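Carbridge Community Hall, Kitchen and Tableware Working Group
Minutes, May meeting, 7:15 p.m., upstairs room

Present: Hortensia Yupanqui (chair), Melur Tuhumury (minutes), seven others. Total 9.

1. Last minutes
Accepted. M.T. asked that "everyone was in favor of plastic" be changed to "most people did not object." Changed.

2. Replacing the china
H.Y. went over the Andia quote again: 200 place settings, mixed colors, 3000 dollars delivered. The Drerivar quote is lower but leaves out cups. M.T. asked why we would compare the two at all until Drerivar prices the cups. No answer was given. The Andia brochure says the dishes "lift the mood of any meal." M.T. wanted it noted that this was read aloud twice and is no reason to buy a dish.

3. Do we need 200?
The biggest supper last year fed well under that. H.Y. said hall rentals would pick up with better tableware. Asked what this was based on, she said Hutapea had told her so. Hutapea sells shelving. Left open.

4. Sample dishes

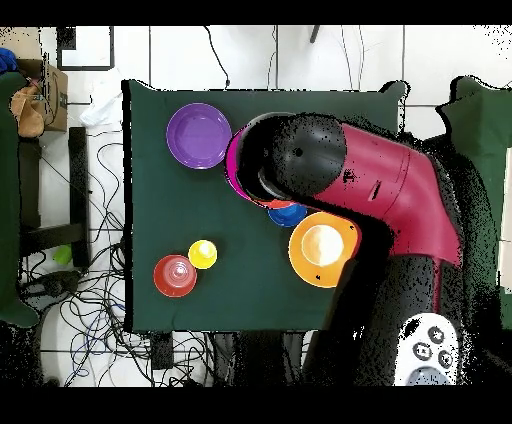

Color was the main selling point, so the group spent most of its time there. The theory is that servers will sort by color and stacking will go faster. M.T. doubts it. With the red and yellow cups side by side on the green cloth, they are easy to tell apart, but they are also different sizes, and anyone could sort them by that. The cream-white bowl sitting on the orange plate was liked by most, mainly for the plate's wide rim, which gives a person somewhere to put a thumb. Nothing in the samples told us how the plastic holds up to knives or tomato sauce.

5. Decision
Motion to spend the full 3000: failed. Motion to spend up to 500 on a trial batch, plates and bowls only: passed, M.T. against.

6. Actions
H.Y. to get a cup price from Drerivar in writing.
M.T. to measure the lower cupboard before anyone talks to Hutapea again.

Closed 8:40 p.m.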